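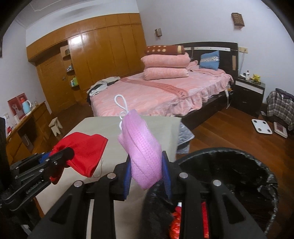 *Figure 1. Gripper pair at the padded board, mesh laundry bag in one and red knit cloth in the other.*

**Progress report: gripper set-up and upkeep, textile handling work**
Prepared by Mereana Mudgway for Vicente Domínguez, Painemal
December 3, 2023

## 1. Period covered

July to the end of November. The previous report closed with the first pair of hand-held grippers assembled but not aligned. Both are now in service in the home setting. This report covers set-up, finger pads, fasteners, the one unplanned repair and spending against the maintenance line. Results from the folding trials are reported separately by Anahera Rewi.

## 2. Set-up

The work surface is a padded board at the foot of a double bed. Operators stand at the board and work with one gripper in each hand. The height was settled in the second week after two operators reported sore wrists, and has not been changed.

Finger alignment is checked with the fingers closed on a strip of 80 gsm paper. The strip must hold along the full length of the pads. If it pulls free at the tip, the finger is loosened at the root, squared against the block and retightened. Gripper A passed at first check. Gripper B needed three attempts, and the cause was traced to a burr on the finger mount, which Pascual Henríquez filed off.

Zero position is set after alignment and again after any pad change. Pad thickness varies slightly between batches and the logged opening width drifts if this step is skipped. We lost a morning of records to this in July. The step is now on the start-up sheet.

## 3. Finger pads

The pads are the main wearing part. The blue pads in current use are from Skuvier and replaced the harder type fitted at delivery, which let thin knits slide out under light pull. Mesh was a separate problem: the old pads caught on the weave when opening and dragged the bag out of position.

With the Skuvier pads:

- Knit cloth is held at a lower closing force than before.
- Mesh releases without catching in most cases. Drawstrings still snag if they fall across the pad edge.
- Lint builds up quickly on fleece and has to be wiped off. A damp cloth works. Solvent wipes lifted the adhesive on one pad and are no longer used.

Pads are inspected at every session and changed at 500 cycles, or earlier if an edge lifts. A total of 14 pads were used in the period, including the one lost to solvent. Loose threads are trimmed from test garments at the start of a session where practical. Threads wrapped around the finger root were found twice and removed with tweezers.

## 4. Fasteners and frame arms

The screws near the tips of the outer frame arms worked loose on gripper A after 368 cycles. There was no damage, but the arm had enough play to be felt. All arm screws on both units were taken out, cleaned and refitted with medium-strength threadlocker. They have held since. A torque check is done every second week with the small driver kept in the case.

The arms themselves show light scuffing where the units are set down. No action is planned.

## 5. Unplanned repair

Gripper B stopped closing fully in October. Eulalia Pereyra stripped it down and found lint packed behind the slide, with one bearing running rough. The bearing was replaced with a part from Urnov and the slide was cleaned and lightly greased. The unit was out of service for 16 days, nearly all of it waiting on the part. A spare pair of bearings is now held on site.

The slide cover supplied with the unit does not close the gap at the rear. Clutex has been asked to quote for a replacement cover with a brush seal. We expect a reply before the holiday shutdown.

## 6. Spending

Pads and fasteners came in under the amount set aside. The bearing and freight were charged to the repair line, which has enough left for one more repair of the same size. The brush seal cover is not budgeted. If the quote is acceptable we will ask to move the unspent pad money across to pay for it.

## 7. Next period

- Fit and test the brush seal cover on gripper B first, then gripper A.
- Clean the slides monthly, whether or not a fault is reported.
- Trial a pad with a rounded edge for drawstring items.
- Train a second person to do the bearing change. Eulalia will run this from her strip-down notes.

A decision is needed from Painemal on the transfer described in section 6. The pad order for the next period can go ahead without it.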